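From: Tivora packing list, member in Cloltstead
Date: 29 May 2018
Subject: Re: [floor-automation] Has the new line changed your day?

On the list, a member in Rindevov wrote:

> We get our first sorting cell in March and people here are nervous.
> Management says no jobs go, but nobody has told us what the jobs
> will be. For those of you who already have one: what do you do all
> day now? And do you still get to sit down?

Yes, you still get to sit down, and more than before in my case! I've been on returns at Cloltstead for 11 years and I have to say the last six months have been the most interesting of the lot.

Before the Shao cell came in, my shift was lift, scan, turn, drop, repeat. On a heavy day our bench put through 2245 items and I couldn't tell you a thing about any of them by the time I got home. Now the cell takes the plain boxed stuff, and we get everything it can't make sense of: soft things, see-through things, anything with a cord. Those go to the sorting tables, and somebody has to work out how each kind should be picked up and write it down so the cell can be set up for it. That somebody is us, the same people who used to drop boxes in bins.

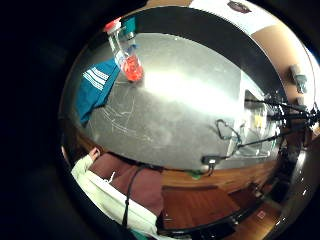
Sorting table, with a bottle on its side, a folded cloth and plenty of black cable.

Cables are my favorite headache. Grab one in the middle and the rest comes along with it, plug and all. Clear bottles are nearly as bad, and we spent most of a week just on where to take hold of them (below the cap, if you want our answer). Our pick sheet has 57 entries now and I wrote a good part of them, me, who never used the office computer except to book vacation.

It isn't all rosy. The floor is quieter and I miss the chatter on the old bench. Two of our night crew didn't like the switch and moved over to loading. The pay grade took far too long to catch up with the new work, so get that in writing before your cell is switched on. And ask for training on paid time. We had to push for ours.

But do ask to be on the tables early, even if you think you're no good with this stuff. I'd be happy to send our blank pick sheet to anyone who wants it, just reply off list.

Returns, Cloltstead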